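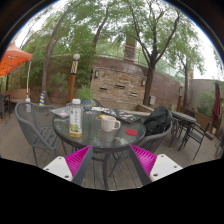

受访者乙提出了另一种看法：推迟结婚并不等于不想结，她那一批同事里多数人是先等房子，再等工作稳定，等着等着就过了三十。这一说法与我们在 Stindcombe 的访谈大体吻合，下文接着讨论。

首页 期刊 本期目录 过刊 投稿 检索
打印本页 | 用电子邮件发送

4.2 初婚推迟与居住安排

先说口径。初婚年龄按登记时间算，不按仪式。两者有时差得不少，尤其在 Paracha，先办酒后登记的做法仍常见。本节一律用登记。同居未登记者单列，不并入已婚。

图3 Stindcombe 一处住所的户外桌：玻璃圆桌上有一只白色马克杯、一瓶淡黄色饮料和一台贴满贴纸的笔记本电脑。

样本来自两地。Stindcombe 以租房为主，Paracha 以与父母同住为主。原本想加入第三个点 Wirkik，问卷回收太晚，放弃。Wirkik 的材料只在附录里提一下，不进模型。

主要结果：与父母同住者离家较晚，初婚也较晚，但离家到结婚之间的间隔反而短。租房者相反。离家早，间隔长，中间往往有一段独居或合租。推迟发生在不同的阶段，这一点在以往只看平均初婚年龄的研究里看不出来。控制教育年限以后，两地差异缩小，没有消失。男性的系数不太稳定，换一种分组就变，解释要慎重。

访谈部分补充了几点。其一，住房。受访者谈到结婚时几乎都先谈住处，而且说的不是买不买得起，是能不能在同一个地方住满10年。租约短的人更倾向于“再看看”。其二，父母的态度。Paracha 的受访者很少提到催婚，倒是常提到父母需要照料，搬出去不方便。其三，工作。Vurkel 厂区的轮班制度被反复提起，两人班次错开，见面都难，更不用说安排婚后生活。有一位受访者说，她和男友登记前后隔了七年，期间换过两次班组，“每次都说等排好班再定”。

需要注意的是，上述三点并不独立。住房和轮班在 Vurkel 一带高度重叠，宿舍只分给单身职工，登记以后就要搬出。也就是说，登记本身有成本。这可能部分解释了同居未登记者为何集中在这一带。我们没有宿舍分配的原始记录，只能依靠受访者回忆，偏差在所难免。

与生育的关系。初婚推迟通常被当作一孩推迟的前一步，本样本中大致成立，但 Stindcombe 的登记到一孩间隔很短，大约2年，不少人是准备要孩子才去登记的。因果方向因此不清楚。把婚姻当作外生变量放进生育模型恐怕不合适，至少在租房群体里不合适。前人的处理方式多是忽略这一问题，我们在第5节用分阶段的办法重新估计，结果见表6。

局限。样本小，两地都不是随机抽取。追访是12月做的，外出务工的人有一部份没找到，漏掉的多半是未婚者，初婚年龄可能被低估。离家时间由本人回忆，短期回住怎么算各人理解不一样，问卷里没写清楚，这是设计上的失误。另外两地问卷的措辞略有出入，Paracha 版把“合租”译成了“同住”，有几份答卷因此做了重新编码，编码规则在在附录B。

小结一句：居住安排影响的主要是推迟落在哪一段，对总的推迟程度影响较弱。至于政策含义，留待第6节。

收稿日期：15/05/1999

联系编辑部 | 版权所有 未经许可不得转载 | 返回顶部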